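The Gemton Road Key
by Bukola Jibrin
April 2024

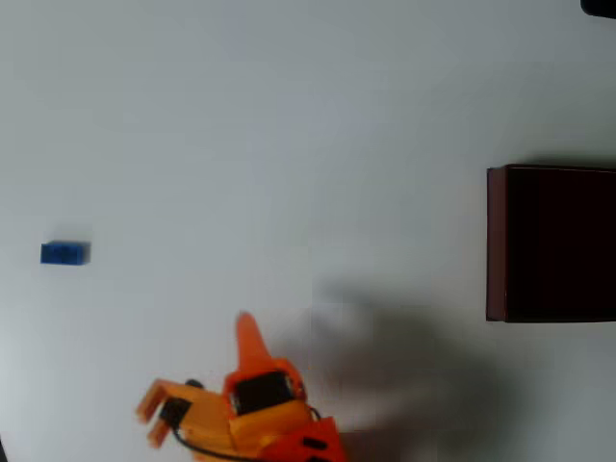 1. The Notice

The letter from Codix came in February, the same week the boiler quit. Mrs. Okonkwo read it at the sink and put it in the drawer with the takeout menus. It said the building had been sold. It said tenants would be contacted individually regarding next steps. It gave a phone number and a reference, 2856, which she was to mention if she called.

She did not call. She had lived on Gemton Road for 40 years, if you counted the time upstairs with her husband's brother, and she had been through three owners already. Owners sent letters. Then they sent a man to look at the roof, and the man went away, and the roof stayed the same.

Her grandson Peter found the letter when he was looking for the number of the Thai place.

"When did this come?"

"A while ago."

"Grandma, it says thirty days."

"It says they will contact me."

He read it again, standing up, with his coat still on. He was twenty-six and worked at a pharmacy and had started to talk to her the way he talked to customers, slowly and with his head tipped to one side. She took the letter from him and put it back in the drawer.

"Get the noodles with the egg," she said.

2. Grumby

The cat was named Grumby after a brand of canned soup that the corner store used to carry. He had come in through the laundry room window the winter her husband was sick, and he had stayed. He did not like Peter. He did not like the mailman or the woman across the hall, and he would not sit on anyone's lap but the one that was gone. Now he slept on the radiator cover, even with the radiator cold.

The man from Codix turned out to be a young woman. She had flat shoes and a folder, and she said her name was Dana and was this a good time. Mrs. Okonkwo let her in because it was raining.

"I've tried calling," Dana said.

"I don't pick up if I don't know the number."

"No. Nobody does." She looked for a place to put her umbrella. Mrs. Okonkwo took it and stood it in the bathtub.

They sat in the kitchen. Dana opened the folder and turned it around so that the pages faced the right way for reading. There was an offer. There was a first figure, and under it a second one, larger, if she was out by the end of spring. There was a list of other buildings with an elevator and a laundry on each floor.

"Who else has signed?" Mrs. Okonkwo asked.

"I can't really say."

"The Fullers signed. I saw the truck."

Dana looked down at the folder. "Most people have," she said.

The cat got off the radiator cover. He walked under the table and came out the other side and sat on Dana's foot, on top of the flat shoe, with his back to both of them.

"Is he all right there?" Dana said.

"I don't know," said Mrs. Okonkwo. "He has never done it before."

Dana kept her foot where it was. She went through the rest of the pages without moving it, reaching across for the pen instead of shifting her chair. When she was finished she asked if she could use the bathroom, and even then she waited until the cat got up by himself.

3. The Hook by the Door

She asked Peter to drive her to see one of the buildings. It was on the other side of the river, near a school. The apartment was on the fourth floor and smelled of paint. The windows opened only a few inches.

"It's bright," Peter said.

"It's bright," she agreed.

She ran the kitchen tap and turned it off. She opened all the closets. In the last one there was a coat hook, screwed in crooked, and a child's mitten hanging from it by the thumb. She left it there and closed the door.

On the way home she had him stop at the bridge so she could look at the water. He kept the engine running. A man was fishing off the rail with a bucket next to him, and she asked the man what he caught.

"Nothing you'd want to eat," he said.

"Then why do you bring the bucket?"

"To sit on."

She laughed harder than Peter thought the answer deserved. He told her so when she got back in the car, and she laughed again.

4. What She Took

She signed on a morning when the heat was working. Dana brought two copies and a box of doughnuts, and Peter took an hour off to read every page out loud. The cat stayed on the radiator cover and did not look at anyone.

Packing took longer than the movers had said it would. She gave the big pots to the woman across the hall, who was staying until June and crying about it. She gave the good chair to Peter. In the back of the bedroom closet, behind the suitcases, she found her husband's work jacket with a hundred-dollar bill folded small in the inside pocket. He had hidden money all his life and had usually forgotten where. She put it back in the pocket and packed the jacket.

On the last day she was supposed to leave her keys on the kitchen counter. There were two on the ring, the front door and the apartment. She worked the front door key off with her thumbnail, which hurt, and left the other one.

"They'll change that lock," Peter said. He was holding the cat carrier with both hands, away from his body. "It won't open anything."

"I know what it opens," she said.

She put it in her coat. They went down the stairs one at a time, Peter first with the cat, who complained at every landing, and she stopped on the second floor to catch her breath and to read the names on the mailboxes.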